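Search Clisis for kids Type a word Go

Why is a glass table green at the edge?

By Nafula Lyimo

When I was nine, my aunt bought a glass coffee table, and for one week I was not allowed to go near it. I could look at it only from the doorway. From there I noticed something strange. The top had no colour at all, and I could see the floor through it, but the edge was green like sea water. I asked my aunt who had painted it. She told me that it was not painted, and that she also didn't know why it was green.

Now I know the reason, and it begins with sand.

Glass is made mostly of sand. Not every sand is good for it. The makers choose a clean, pale one, and they mix it with soda ash and limestone. The soda ash helps the sand to melt more easily, and the limestone makes the glass strong, so that water cannot harm it. All this goes into a furnace which is much hotter than the oven in your kitchen. After some hours the mixture is a thick, glowing liquid, a little like honey.

Even clean sand has a tiny bit of iron in it. You know iron from nails and from old gates. In the glass you cannot see any pieces of it, but it gives a very weak green colour to the whole sheet, from one side to the other.

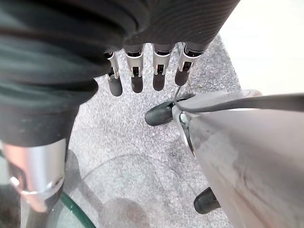
If the green is in the whole glass, why do we see it mostly at the edge?

It depends on how much glass the light must travel through before it comes to your eye. When you look straight down, the light passes only through the thickness of the top, perhaps as thick as your finger. This is too little for the green to show well. When you look at the edge, the light has come a long way through the inside of the table, and the green has become stronger on the way.

You can test this idea with water and food colouring. Put one small drop of green in a big jug and stir it. Pour a very little of the water into a clear glass, so that it only covers the bottom. Look through it from the side, then look down into the full jug from above. It is the same water, but the jug looks much greener.

How do they make it so flat?

For this the makers have a clever method. They pour the hot glass on top of melted tin, which is a metal. The glass floats on the tin as oil floats on water, and it spreads out by itself. A liquid that is left alone has a flat surface, so both sides of the glass come out smooth. This is called float glass. Most windows are made in this way too.

Then the big sheet is cut. I visited the Jesico workshop in Kirura in July, where they cut table tops of all shapes. Last year they made 276 of them. A square is the easiest, and a shape with round corners takes more time, because the edge must be polished slowly, with water running over it. A new cut edge is sharp like a knife. Never touch broken or newly cut glass, also not with one careful finger!

Will it break if I put something on it?

A table top is usually made from toughened glass. After the cutting and polishing, the glass is heated again and then cold air is blown on it very fast. The outside becomes hard first and the inside later, and this makes the outside press tightly together. Such glass can carry a good weight. If it does break one day, it falls into many small pieces that are less dangerous than long sharp ones.

So drinks, fruit and a tray can all stand on a glass table, as you see with the cola bottles and the green grapes in the next photo. Look also for the dark green base. It is under the glass, but you can see its curved arms almost as well as if nothing was over them.

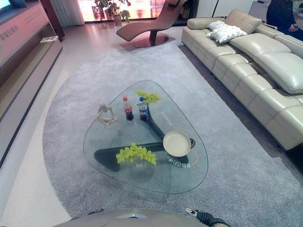 The legs or the base of a glass table are an important part of how it looks, and the people who design tables think about this a lot. Under a wooden top, the base can be quite plain, because who will see it? Under a glass top it is visible all day. That is why you find bases like branches, like waves or like big letters.

Glass also throws back some of the light, as a mirror does. Stand near a window and look at a glass table from low down. You will probably see the window in it, or a lamp. Now stand up and look straight down – most of the reflection is gone, and you see the floor instead. It is fun to find the place where you can see both together.

There is glass with very little iron in it as well. It is called low-iron glass, and its edge is almost white or a bit blue. It costs more, so people choose it for things like museum cases, where the colours behind it should look right.

My aunt still has her table. It stands now beside my desk when I visit, and I am allowed to put my tea on it, with a mat under the cup.

Words to remember
Furnace – a very hot oven for melting things
Float glass – flat glass made on melted tin
Toughened glass – glass made stronger with heat and cold air

Related
Where does sand come from?
Why do mirrors turn things round?
Mr Kaijage repairs a window
What is a carpet made of?

Last updated: 18th November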